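Can a Machine Fold the Laundry Yet?
Posted July 2018 by Friederike Brinkmann
Filed under: Household automation, Manipulation

Readers of these pages ask one question more often than any other, and it concerns laundry. They wish to know when a machine will take a basket of clean clothes and return a stack of folded ones. The present post sets out the position as I understand it, with reference to the cloth handling work at Borndale and to the older trials at Bremitz.

The short answer is that no machine known to me can do this chore in an ordinary home without help. The longer answer depends on which part of the chore is meant. Folding a single flat towel on a clear table, under steady light, is within the reach of several research groups. Taking a shirt from a heap, finding its shoulders, turning it the right way out and laying it flat is a far harder matter, and it comes before any fold can be made.

A rigid object such as a cup has one shape. Once a machine has found the handle, it may assume that the handle will stay where it is in relation to the rim. A T-shirt offers no such assurance. Lift it at the hem and the sleeves vanish into the folds. Press on it and it bunches.
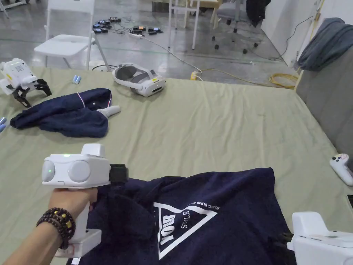 For this reason much of the effort in our field has moved from the machine to the record of how people do the task. A person working with a pair of hand-held grippers is limited to the same simple pinch that a robot would have. Fingertips cannot smooth a seam or feel for a second layer. The person must plan each grasp, and the plan can be studied afterwards.

Jamie Hollis, who led the Bremitz trials, took the opposite approach. The Bremitz team wrote down each step of a fold as a fixed rule and had the arm carry out the rules in order. In May the arm was given 400 attempts at a short-sleeved shirt placed flat by a member of staff. It produced an acceptable fold in a fair share of these. When the same shirt was dropped on the table from a small height, the arm completed 21 folds in the entire series. Mr. Hollis reported both figures in full, and I commend him for it. A great deal of published work gives only the first kind.

The lesson I draw is that the fold itself is a minor part of the job. Most of the time goes to getting the garment into a known state. Anyone who has worked in a commercial laundry will recognize this. Waltraud Holzer, who managed the finishing room at Daly for 18 years, told me that new workers learned to fold within a day and learned to pick up a garment correctly only after several weeks. She regarded the first lift as the skilled part of the work. An experienced hand found two corners almost without looking, and gravity did the rest.

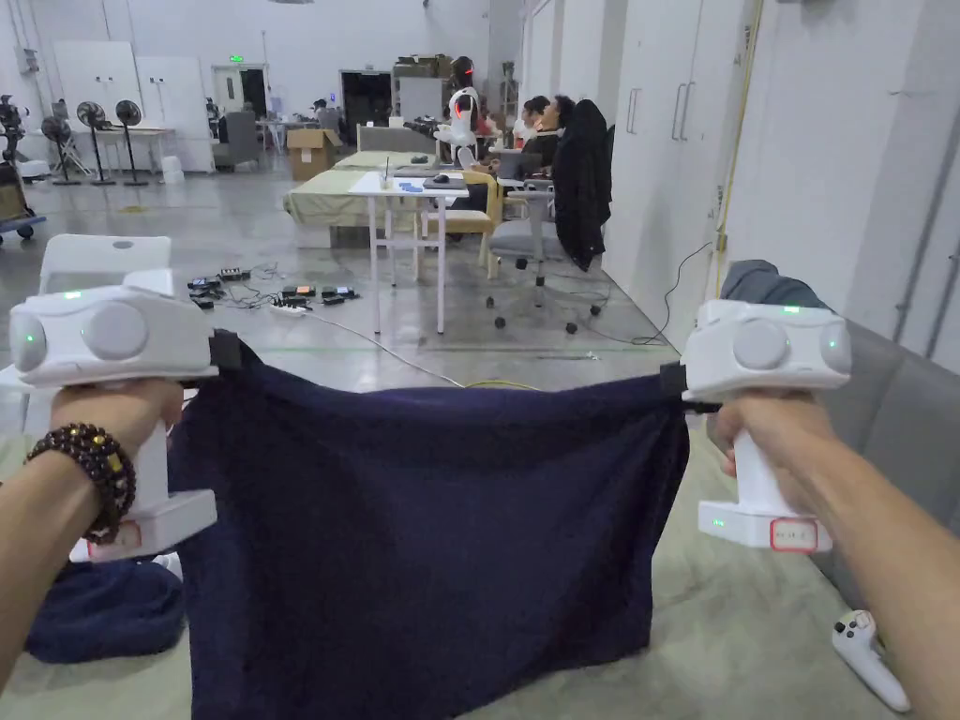

Cloth Handling Group, Borndale

Holding a piece of cloth by its upper corners is of great value to a machine. The fabric hangs under its own weight and much of the tangle is removed. The lower edge comes into view, and the software has a simple outline to compare with what it already knows. Several groups now treat this position as the goal of the first stage, and judge a system by how often it gets there from a heap.

Two difficulties remain. The first is color. Dark cloth on dark cloth shows few edges, and a fold in navy fabric can look much like a seam. The second is the grip. A firm pinch may take hold of two layers where one was wanted, and a light pinch may slip. Fergal Rafferty has argued at our meetings that better sensing in the fingers will matter more than better cameras. I am inclined to agree, although the cost of such sensors is still high, and they wear out quickly against zippers and buttons.

I should say something about shop floors, as a number of readers write to us from small manufacturers. Cloth handling in factories is in a somewhat better state. The pieces arrive cut to size, the table is fixed and the lighting is under control. The Drultis line, which stacks 3000 napkins in a shift, does its work well and has no need to understand a napkin in general. It would be of no use whatever on a bed in a family home, where the clothes differ from one day to the next and someone has left a telephone among them.
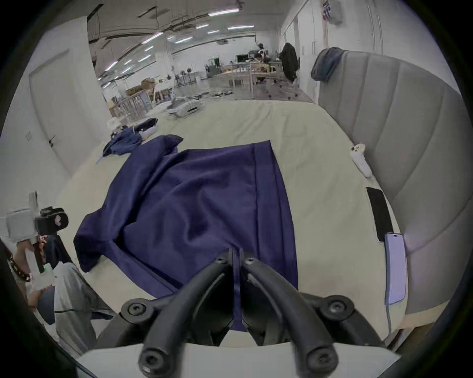

A large navy garment on the bed, with part of the fabric drawn up between the gripper fingers.

Long sleeves deserve separate mention. A sleeve can lie across the body, beneath it or partly inside itself, and each case calls for a different first move. Aidan Ó Ceallaigh is preparing a note on this subject, in which he sorts the common starting positions and suggests an order in which a machine might try to resolve them. I have read the draft and expect to publish it here once his tables are complete.

As to the date on which a household machine may be bought, I decline to offer one. I would advise readers to ask three things of any demonstration. Who placed the garment before the machine began? How many attempts were made? Was the film shown at its true speed? A supplier with sound results will be able to answer all of them.

Comments on this post are open. Questions about the Bremitz figures should be sent to Mr. Hollis directly, as I do not hold the original records.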